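Shop Floor Forum > Automation and Controls > Staffing and Work Practice

Thread: Arm on the kitting bench, what happened to your packers' jobs?

benchrow
Posted 2021-10-04

We do small-parts kitting at the Indgate site. Seven people on the line, mixed kits, 86 part numbers in regular use. Management wants the loose placement step done by an arm: pick a part from the bench, put it in a tray or dish, repeat. The integrator is Holomora. They have been running a bench setup in the side office so the line staff can come in and see it before anything is bolted down.

I am the line lead, not an engineer. My questions are about the work, not the kinematics.

1. Who presents the parts? At the moment a packer tips a bin out and sorts by eye.
2. Who clears a bad pick, and is that written into anyone's job?
3. Did anybody's pay grade change, up or down?

Bench as it stands:
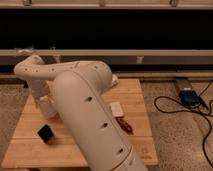 Holomora quotes 600 placements an hour in the final cell. Our best packer does more than that on a good morning, but she also does the count, the label and the visual check in the same motion. The quote covers placement only. I have asked twice where the other three tasks go and have not had an answer in writing.

The proposal drops the line from seven to five. The two others are "redeployed to goods-in," which already has a full crew.

torquespec
Reply 1

Get the answer in writing before the trial period starts. At our plant the arm took the placement and the inspection step stayed with the operator, but the operator was now sitting downstream of the arm at the arm's pace. Same task, different job. Before, she could slow down on an awkward part and make it up on an easy one. After, she could not.

Nobody had measured that, so it did not show up in the justification. It showed up in the error log by January.

On question 3: no change in grade. There should have been.

pallet_nine
Reply 2

Disagree with the above, at least in part. We went through the same thing with a Timmermans feeder line and the operators were given control of the rate. There is a dial. They use it. If the downstream person is being paced by the machine, that is a configuration decision somebody made, and it can be unmade.

Benchrow, ask for rate control at the operator station as a line item. It costs very little at the design stage and a lot afterward.

torquespec
Reply 3

We have a dial too. We also have a daily output target on a screen over the cell. The dial stays where it is.

pallet_nine
Reply 4

Then your problem is the target.

kelvin_drift
Reply 5

Controls tech here. Answering 1 and 2 from the maintenance side.

Part presentation is where the labor goes. If parts arrive loose, someone has to keep them apart and the right way up, or you pay for vision that copes with a heap. Ask Holomora which of those they have priced. A few blocks spread out on a board tell you the arm can reach and grip. They do not tell you what it does with a full bin of mixed spring clips.

Bad picks: write it down. If it is not in a job description it goes to whoever is nearest, and the nearest person will not have been trained on the stop and restart sequence. We logged 129 stops in the first month. Most were cleared in under a minute by a packer who had picked up the restart by watching me. I objected to this and was told it was working fine. Three weeks later somebody restarted with a tray out of position.

Also, get that blue box and its cables off the floor before anyone works next to it daily.

benchrow
Reply 6

Thanks. Cables are on the list, Holomora say they go in trunking in the final cell.

I went back in with two of the packers. Their questions were better than mine. One asked what happens when a part is still in the gripper and you hit stop -- does it hold or drop? The other wanted to know whether the dish has to be in exactly the same place each time, and if so, who puts it there.

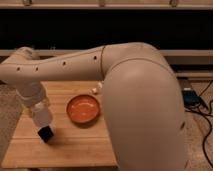 The answer to the first was "configurable." The answer to the second was that a fixture would be made, and an operator would load it. So there is a loading task. It is not in the proposal either. That makes count, label, visual check, part presentation, fixture loading and clearing stops, all for five people.

graywater
Reply 7

Works council rep at a different company. Two suggestions.

Make a task sheet with one row per task, a column for who does it now and a column for who does it after. Leave no blank cells. If the integrator or your manager cannot fill one in, the headcount figure is not ready to be agreed.

Second, treat the redeployment as its own question. "Redeployed to goods-in" needs a job title, a shift pattern and a grade. We accepted a vague version at the Mallon warehouse and both people had left by the end of the following year.

pallet_nine
Reply 8

The sheet is a good idea. I would add a column for minutes per hour. Some of those tasks are small. Loading a fixture could be four minutes in the hour, and listing it next to the visual check makes them look equal. I have seen staff reps lose the argument because management timed it and they had not.

For balance: our packers would not go back. Wrist complaints went down and two of them moved to setup work on a higher grade. It can go that way if the training is booked before the cell arrives.

torquespec
Reply 9

How many were there before and after?

pallet_nine
Reply 10

Nine and six. Two retirements and one transfer.

kelvin_drift
Reply 11

On the stop behavior: "configurable" is a correct answer but ask for the setting. For light parts I would want hold on stop, with a release the operator can reach from outside the cell. Have the packers try it during acceptance, on their own shift, with the parts they dislike most.

benchrow
Reply 12

Sheet is drafted, with the minutes column. Fourteen rows, five blank in the "after" column. I have sent it to my manager and to Holomora, and asked for rate control and the release as line items. Will post the reply when I have one.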